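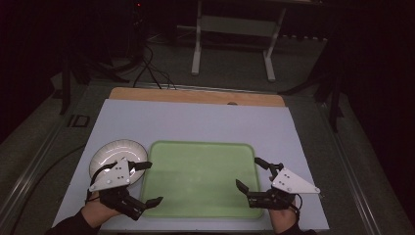 Figura 1. Tabuleiro verde-claro e prato branco sobre a mesa de trabalho.

Desperdício alimentar na cantina escolar: relatório final de projeto

Escola Secundária de Birnmont
Autoras: Florencia Rivadeneira e Felicja Krawczyk
Orientador: Prof. Cristóbal Herrera
Data de entrega: terça-feira, 2 de novembro de 2021

1. Introdução

O presente relatório expõe os resultados de um estudo sobre as sobras do almoço na cantina da escola, realizado durante o mês de setembro no âmbito da disciplina de Área de Projeto. Pretendeu-se determinar que componentes da refeição são mais frequentemente rejeitados e se a dimensão da dose servida influencia essa rejeição.

2. Metodologia

Foram pesadas as sobras de 327 refeições, separadas em sopa, prato principal, legumes e fruta. A dose de referência do acompanhamento foi fixada em 200 gramas, conforme a ficha técnica cedida pela cozinha. Aplicou-se ainda um questionário anónimo, ao qual responderam 124 alunos do ensino básico e secundário. As refeições trazidas de casa não foram consideradas.
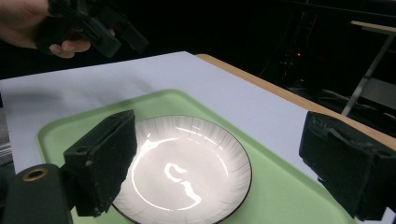

A pesagem decorreu sempre após o segundo turno de almoço. Os valores foram registados em folha de cálculo e revistos por Valtteri Eskola, aluno do 12.º ano, que assinalou dois erros de transcrição, entretanto corrigidos.

3. Resultados

Os legumes cozidos constituíram a categoria com maior massa rejeitada, seguidos do arroz. A sopa apresentou sobras reduzidas, exceto nos dias de creme de nabo. No questionário, 40 alunos declararam que prefeririam servir-se a si próprios.

4. Limitações

A recolha abrangeu apenas um mês e não permite avaliar variações sazonais. A ementa foi alterada duas vezes sem aviso prévio, o que dificultou a comparação entre semanas.

5. Agradecimentos

As autoras agradecem à Dra. Ximena Yáñez, nutricionista, a revisão do questionário, bem como à equipa da cozinha a disponibilidade demonstrada.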